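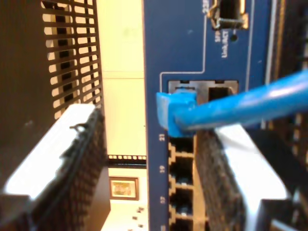
Last changed: 22nd October

Zaltow arm, shop checklist, before anyone powers it up

Go down the list in order. Write OK, NO or a remark. "Fine I guess" has been retired as a remark.

1. Emergency stop within reach of whoever is standing closest.
OK. Moved off the shelf behind the arm, where it could be reached by anyone willing to lean through the arm.

2. Finger pads seated, no lifting corners.
OK on both. Press along the whole pad with a thumb, power off. The Hagedorn glue needs a night to set and will tell you it needs an hour.

3. Fingers parallel when closed on the test block.
NO at first, OK after shimming. Put the shims back in the jar marked SHIMS. The jar marked COOKIES is also shims.

4. Switch: blue patch cable clicked in at the metal cage, tug test done.
OK. Tug the boot, gently, and leave the cable itself alone. Jacks 17, 19 and 21 stay free for the second controller, whenever Ornenport ships it.

5. Network cable has slack at full reach.
OK, 75 mm to spare. I wanted more. I always want more.

6. Speed limit set to slow for plugging and unplugging trials.
OK. Check the number on the screen, not the sticker — the sticker dates from an optimistic period.
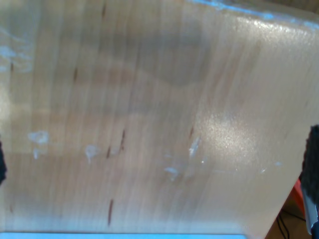
7. Work board clamped at 2 corners, no movement when pushed by hand.
OK. Push sideways too. Down is the one direction it was never going to go.

8. Board surface: whitish spots felt for ridges, scraped if raised.
Still open. A ridge will throw off the touch-down height, and then we all get to do item 3 again.

9. Cables near the fingers tied back.
Redo this after every tool change. Ties are in the Drolov box.

10. Cycle counter written down.
1,976 at last check. Grease is due at 2,320, and over that the joint starts to sing.

Remarks go in pencil. Initial them.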